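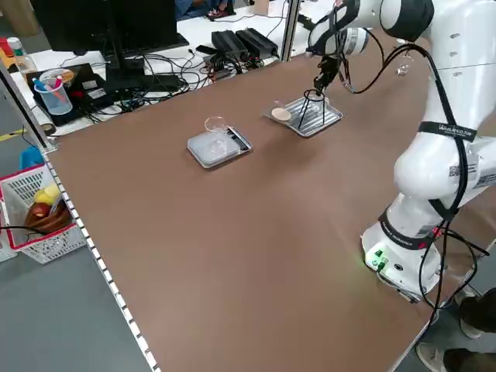 3.2 Player retention after the Jurura update

Endbridge is a free mobile role-playing game in which players collect party members and clear short turn-based stages. The Jurura update in January added a second story chapter and cut the daily stamina limit from 15 stages to 13. We looked at whether players who had finished the first chapter kept logging in once the limit was lower.

Players were grouped by the server they had chosen at sign-up, Urden or Bañez. Both servers received the update on the same Sunday, but Bañez players also got a free party member for logging in on 6 days. Hettiarachchi and Rivera coded the session logs separately and settled differences by discussion.

Logins fell on both servers in the first week. The drop was smaller on Bañez, and most of the gap had closed by the end of the second week (Figure 2). Players who had spent money before the update showed almost no change on either server - a pattern also reported by Malabanan for an earlier event.

Figure 2. Daily logins by server, before and after the update.

Server choice was not random, and many Urden players joined through a guild. We return to guild membership in Section 4.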